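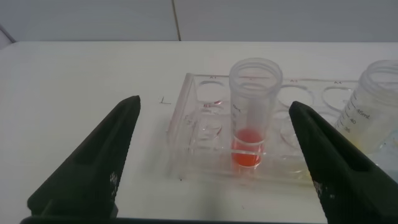

**FEATURE | LABORATORY AUTOMATION**

# Sixty tries at picking up a tube

The Brannigan method has been passed around all summer as the answer to a dull problem. A robot arm that can lift a plastic tube out of a rack on Tuesday's bench will often fail on a slightly different bench, and someone then has to teach it again. The group at Lerkau says that 60 demonstrations, recorded by a person steering the arm by hand, are now enough.

I went to see it with some doubts, and I came home with most of them.

The task is small. There is a clear rack with its wells marked in red, A1, A3, A4 and so on, and an open tube standing in it with a little red-orange liquid at the bottom. Two dark jaws have to close on the tube, lift it and set it down in another well. The arm works from what its wrist camera shows, and what that camera shows is mostly its own fingers and clear plastic on a pale table. Clear plastic is hard to see. It bends the light from whatever lies behind it, and an empty well gives away little more than a few curved highlights.

So the result, if it holds, matters. In the paper, dated 8th July, the method places the tube correctly in almost 40 trials out of 60. An older approach, trained on the same recordings, managed 10. That is a large gap and I don't wish to be mean about it. But a lab that dropped a third of its samples would be closed by September.

There is also the question of what counts as a success. The authors allow 2 attempts at each grasp, and a second try that works is scored the same as a first. You have to read the appendix to find this out. When I asked for the first-try figure on its own, I was told it was "being prepared". 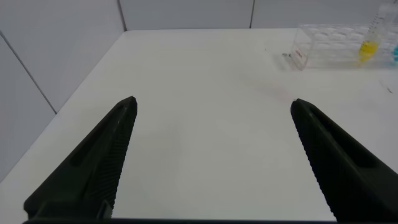

## Coloured water and a white table

Colour bothers me more than the scoring does. One tube holds bright yellow liquid and its neighbour blue, which is a kindness to any camera. Much of what passes through a working lab is colourless, or cloudy, or hidden behind a paper label. The paper includes no trial with a colourless liquid.

The table is kind too. It is white, with a plain grey wall behind it and very little lying about. A rival group at Celtitz ran its own system, Prindance, on a crowded bench and got worse numbers, which I trust rather more.

Lerkau's reply is that every method has to start somewhere, and that the same recipe will carry over to harder benches once there are more recordings. Perhaps it will. I have heard the same said of four or five methods before this one, and their harder benches have yet to appear in print.

What I would like to see is cheap enough to do: the same arm with plain water in the tubes, one attempt each, and the rack turned at an angle that was never recorded. The group says a follow-up study is planned. It would not say whether colourless tubes are part of it.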